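Jerkow Community Kitchens: second progress report to the Abreu Fund

Period covered: spring to the end of November

The grant agreement asks us to report on whether the shared kitchen scheme is "on course to reduce food waste and isolation in Jerkow". We can say something about the first. On the second we have very little that we would want to defend, and we would rather tell you now than at the final report.

Sessions

Both kitchens are open. The Leveck site has run every week since the spring. Terketti opened late, after the extractor fan failed its inspection, and then closed again for 2 weeks when the replacement part was the wrong size. We have claimed no running costs for the closure.

In the last report we said 94 people had registered. That figure was correct and it flattered us. Registering means filling in a card at the door, and a good many of those people came once, ate, and have not been back. We have stopped using it as our headline number. From January we will record repeat visits, as we should have been doing from the start.

Food waste

The bid promised that surplus from local shops would be weighed in and weighed out. Weighing in works. Weighing out depends on someone scraping plates into a tub at nine in the evening, and the Terketti sheets have so many gaps that we do not trust any total drawn from them. The Leveck sheets are better, though they treat peelings as waste and Terketti does not. We have asked both sites to count peelings separately.

There is a further doubt. Much of the bread we collect was already going to a pig farm outside town, and we are not convinced that moving it from pigs to people should be scored as waste avoided. Guidance from the fund on this would help.

Isolation

The survey was a mistake. It asked people whether they felt "more connected" while they were sitting at a table with company and a free pudding, and nearly all of them said yes. We do not intend to quote the result. A short phone call some weeks after a visit would tell us more, but we have not costed it.

Money

Spending is under budget by £600, all of it from the Terketti delay. We ask to carry this over to spring — partly for knives and boards, which wear out faster than we allowed for, and partly for a second set of scales.

The next report will cover December to the end of March.
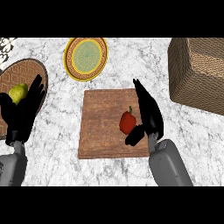
Wooden cutting board on a marble worktop (computer-rendered image).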